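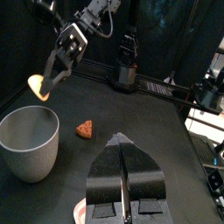
Torquil Strachan asked whether a new operator should begin by remote control or by moving the arm by hand. Stoltolen recommends remote control for all two-arm tasks, including placing items in a bin.

How many demonstrations are required for one task?
The standard set is 400. A set may be submitted in parts.

May an operator pause during a demonstration?
Yes. Pauses of up to 7 seconds are accepted. Longer pauses require a new recording.

What should be done if an item is dropped?
The operator should pick it up with the gripper and continue. Please do not reach onto the table while the arms are powered.

Are failed attempts kept?
They are stored separately and marked as failed.

Who approves new operators?
Requests should be addressed to Iona Skinner at the Dillell office.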